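Last updated: July 18, 2024

[bench-practice] Re: Draft 2 of the tabletop layout rules - comments on sections 3 to 6

On the Palloseck list, an earlier message said:

> Draft 2 is in the usual folder. Sections 1 and 2 (scope, terms) are
> closed. Please comment on 3 (fixed references), 4 (object placement),
> 5 (cables) and 6 (wrist view). My own doubt is over section 4. We ask
> for a minimum gap between objects but never say whether it is measured
> at the base or at the widest point. For a peeled banana or a cup with a
> handle those are different numbers. I would also like to drop the rule
> that every item has to be fully inside the overhead view. Half the
> sites ignore it.
>
> Comments by the end of the month, please. The next full revision is not
> until October.

Comments below, in section order. I have read the draft against our own bench and against the Lysenko log, which now holds 3,275 episodes. Of those, 115 were rejected at review for layout reasons alone. None of the 115 involved a fault in the arm.
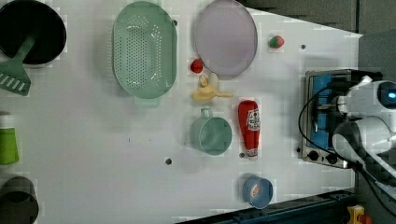
Section 3, fixed references. The draft says a layout is to be recorded "relative to the table." That is too loose. A table edge moves in the image whenever the overhead camera is bumped, and a strip of tape moves when somebody cleans. We use the mounting holes in the tabletop, such as the one below the mug and the one to the right of the strawberry, and give each object as an offset from the nearest two. An operator can then rebuild a layout with a ruler. Proposed text: "Object positions shall be recorded relative to at least 2 features that are part of the table surface and cannot be moved without tools." If a site has a plain top with no holes, scribed marks should be allowed. Printed stickers should not.

Section 4, object placement. Measure at the widest point, seen from above. The planner works from the outline, and so does the reviewer. Base measurement makes sense for boxes and cans but gives a false gap for anything with a handle, a splayed peel or an overhanging rim. I would add a sentence that handles count as part of the object. Draft 2 can be read either way, and two of our own operators read it differently.

On dropping the full-view rule: I agree in part. Items at the margin do no harm if they are never the target. They do harm when the task text names a category and there is one clear member in view and another half outside it. Cups are the usual case. I suggest splitting the rule:

4.3a Any object named or implied by the task shall be fully visible in the overhead view at the start of the episode.

4.3b Other objects may cross the edge of the view, and shall be listed in the layout record as "partial."

That keeps the part that matters and makes the other part honest about what sites do already. Flillico has been using a "partial" field since its first release, and the Cukosum converter reads it without changes.
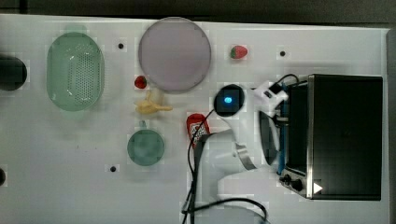
Section 5, cables

Draft 2 says cables "should be kept tidy." This cannot be checked. A reviewer needs something that can be answered yes or no from the overhead view. I propose three points.

5.1 With the arm at its farthest working pose, no cable shall touch an object on the table.

5.2 Slack shall leave the table on the operator side, and the exit point shall be the same for every episode in a set.

5.3 Connectors and clips that rest on the table surface shall be noted in the layout record.

5.1 has to be tested at the farthest pose and not at home. Home hides the problem - the loops hang clear, and then the arm goes out over an appliance and drags the lower run across the front of the table. We check it by hand at low speed before the first episode of a set. It adds a few minutes per set, and I would make it a requirement.

5.3 will be unpopular. I still want it, as a connector lying flat on a white top is a dark object with a hard outline, and the segmentation step treats it as one.

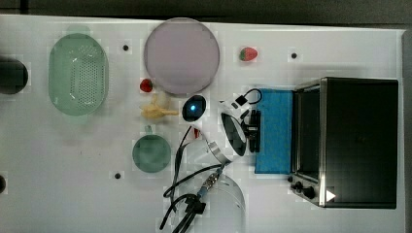
There is also a question of where section 5 stops. Draft 2 puts the arm's own wiring and appliance cords under the same heading. I would move appliance cords to section 3, with the other fixed things, and keep section 5 for whatever moves with the arm. The two are checked at different times and often by different people.

Section 6, wrist view. The draft requires the target to be "centered between the fingers" at the approach pose. For long objects this should say which part of the object. A bottle can have its body in the middle of the view and its neck well over to one side, and reviewers then argue over whether the grasp point or the body was meant. Use the grasp point. The layout record should also give the direction of the long axis, to the nearest clock hour.

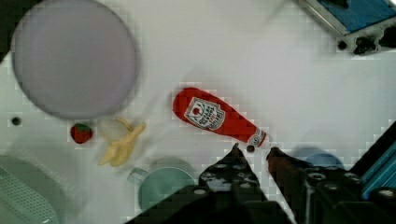
Wrist view, ketchup bottle lying diagonally with its cap at the gap between the fingers.

Two smaller points. The 3,000 episode limit per set in annex A should go, as it was copied from an old storage limit and has no bearing on layout. Annex B still uses "clutter" and "distractor" for the same thing. Section 2 defines only "distractor," so please use that throughout.

I can supply marked-up text for 3, 4 and 5 if the editor wants it. Section 6 needs one more round on the list first.

2 replies | 0 shares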